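quinlan-tabletop

Synthetic tabletop renders for testing object detection and grasp-pose ranking. Used by the Drorkex perception stack; maintained by Kane Brunton at Petton.

Contents

300 rendered scenes, split 200 train and 100 test. Each scene has an RGB render, a depth map, instance masks and a JSON file with object poses in the table coordinate system. Depth is in metres, stored as 32-bit float.

Usage

Unpack the archive and point the loader at the top folder:

python -m quinlan.load --root ./data --split test

The loader checks mask and depth sizes before it returns anything. Missing files raise an error - there is no silent skip.

Labels

Fruit is labelled by mesh name, with no attempt at variety. Masks cover visible pixels only. Objects that run past the image border keep their full pose in the JSON, so a 2D box centre will not match the projected object centre. Filter on the "truncated" flag if your detector cannot cope with this.

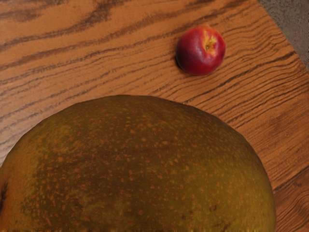 Close-range render: small red fruit behind a large speckled green one, wood-grain tabletop.

Known problems

Strong wood grain produces false edges in the Tilville segmenter. Set edge_weight to 2 or lower on these textures. Scale estimated from box size alone is unreliable at close range - use the depth map.

Changes

Saturday, September 19, 2026: test split re-rendered, pose files unchanged. The next release is planned for November.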